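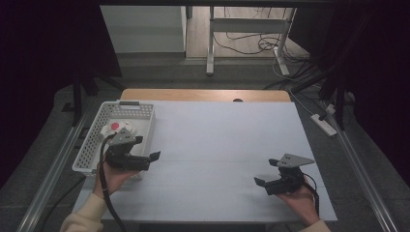 Morilent hand grippers, kit version, after a winter of use

I bought the Morilent pair kit to collect demonstrations for a small arm I'm building at home. You hold one gripper in each hand, do the job yourself, and the recordings go toward training the arm. I wanted something I could put together on a kitchen table and fix without sending it back. The kit mostly meets that.

What comes in the box

Parts for two grippers, left and right, with the motors, fingers, top plates, cables and a bag of screws. There is no base board and no software beyond a basic logger that writes joint position and a time stamp. The screws are all in one bag with no labels. Two lengths look nearly the same, and if you put the longer one in the finger mount it bottoms out before it clamps. I sorted mine with calipers before starting and would tell anyone else to do the same.

Assembly

It took me 6 hours for the pair, and the second one went much faster than the first. The printed instructions show the left gripper only. For the right you are told to mirror the steps, but the cable exit isn't mirrored in the drawings, so I had to take the cover off again to reroute it. The holes in the body came clean and I didn't need to drill or file anything.

The triangular top plate goes on last. Mine are gray, and the small holes in them are handy if you plan to mount your own marker or sensor. I made an adapter for a Lonberg tracker and it bolted straight on. Check the clearance on your own tracker first, as the plate sits fairly close to the body.

In use

The grip is comfortable for short sessions. After an hour the base of my thumb is sore, more on the left hand than the right. I have average hands, and a friend with smaller ones found the reach too long to close the fingers all the way without shifting hold. An adjustable stop would help a lot and I hope they add one.

Finger travel is smooth. There was a slight click in my right gripper for the first week or so, which went away after I backed the pivot screw off a quarter turn. The fingers are good on box edges and basket rims. They are poor on anything thin lying flat. Picking a playing card off a bare board is close to impossible, and you will learn a lot of bad habits trying.

The cables are my main complaint. They leave the body in a loop and then hang down by your hand. If you cross your arms over during a task, one will catch on whatever is at the near side of the table. I now run both over my forearms with a loose strap at the elbow. It works, but strain relief at the body should be part of the kit, and a cable exit toward the wrist would be better still.

Recording

I logged 100 runs of a simple pick and place before changing anything, then went up to 1000 with the Lonberg trackers on. The position log dropped out 2 times in all that, both times from a connector I hadn't pushed home. The time stamps drift a little against the tracker, so record a clear open and close at the start of each run and line them up from that. The bundled logger saves nothing until you press stop. If the computer goes to sleep, you lose the run.

Compared with the Després set

I used the Després grippers at a shared shop before buying these. They are lighter, the cables are better placed, and they cost a good deal more. They are also glued shut, so a worn finger means a new unit. With the Morilent kit I swapped a finger in ten minutes using the same hex key.

Spares came from Utgate and arrived in May, well packed, with one wrong screw size. They sent the right ones without any argument.

Would I buy it again? Yes, for home use, at the kit price. I would not pay for the assembled version. You will want to open these up sooner or later, and it helps to have done it once already.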